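Afilar las tijeras de flor y rehacer el jarrón de tulipanes

Viernes, 15 de mayo de 2020

Llevaba desde noviembre posponiendo dos tareas sin relación entre sí: repasar el filo de las tijeras con las que corto tallos y rehacer el centro de tulipanes artificiales. Las he juntado en una misma tarde por una razón práctica. Los tallos artificiales suelen llevar alma de alambre, y el alambre es lo que estropea el filo. Si se afila primero y se corta después con la herramienta equivocada, hay que volver a empezar.

Anoto el procedimiento para la próxima vez.

Desmontaje de las tijeras

Las mías son unas Losturex de hoja recta, con tornillo central. El tornillo sale con un destornillador plano de vástago largo; con uno corto la mano tropieza con los anillos y la punta resbala. Media vuelta para aflojar, comprobar que la arandela no se ha pegado a la hoja, y sacar el resto con los dedos. Guardo tornillo y arandela en una tapa. La hoja que lleva la rosca se marca con rotulador en la cara exterior.

Para esta parte uso guantes. Los de trabajo con palma gruesa quitan tacto para el tornillo, pero son cómodos para sujetar la hoja suelta.

Afilado

Piedra de grano 400 para recuperar el bisel y de 2.000 para quitar la rebaba. La segunda se puede omitir si solo se van a cortar tallos. Se trabaja únicamente la cara biselada, en pasadas de la base a la punta y siempre en el mismo sentido. La cara interior no se toca, salvo una pasada muy plana al final. Si se redondea esa cara, las hojas dejan de cerrar a lo largo y la tijera pellizca.

En mi caso hicieron falta 3 series por hoja. La mella que había cerca de la punta sigue ahí, más pequeña. Quitarla del todo supondría rebajar demasiado metal – la dejo para otro año.

Montaje: una gota de aceite en el eje, apretar hasta que la hoja caiga por su peso hasta la mitad del recorrido y se pare. Si cae entera, está floja.

Elección del recipiente

Tengo dos candidatos. Uno es un cilindro azul claro de la serie Lotby, sencillo. El otro es el jarrón de vidrio marrón translúcido que compré en Eskildsen. El azul claro compite con la flor azul y obliga a quitarla o a cambiar las demás. El marrón es neutro y, además, disimula la parte baja de los tallos, que en flor artificial siempre delata el material. Me quedo con el marrón.

La composición es de cuatro tulipanes: rosa, amarillo, blanco crema y azul. Las hojas verdes van alrededor, y el blanco sirve para que los otros tres colores no se estorben.

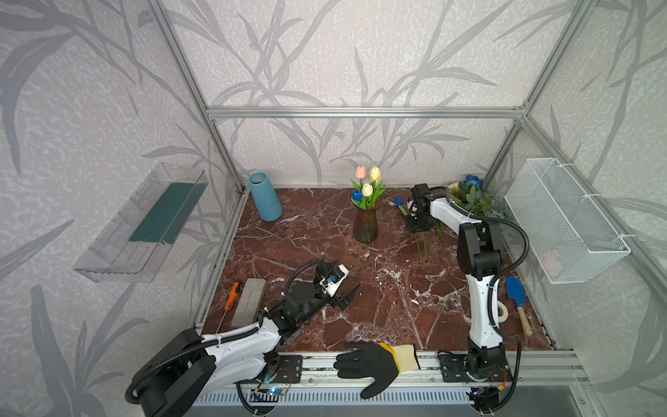
Corte y colocación

1. Presentar cada tallo por fuera del jarrón antes de cortar. La cabeza debe quedar por encima del borde, a una altura distinta en cada flor.

2. Cortar el alambre con alicates de corte, nunca con las tijeras recién afiladas. Las tijeras se reservan para el plástico de las hojas y los restos de rebaba del molde.

3. Doblar el extremo unos milímetros para que haga tope en el fondo. Sin ese doblez, el tallo gira y la flor acaba mirando a la pared.

4. Introducir primero las hojas y después las flores. Al revés se arrastra todo.

5. Guardar los tallos verdes sobrantes. Sirven de relleno cuando el cuello del recipiente es ancho.

Pendiente

El cilindro azul no lo voy a tirar. Probablemente lo use con ramas secas, que piden un recipiente más estrecho y opaco. También me falta probar la espuma Alen para fijar tallos. La venden en bloques de 2 unidades y, según el envoltorio, se corta en seco. Si funciona, el paso 3 sobra y actualizaré esta entrada.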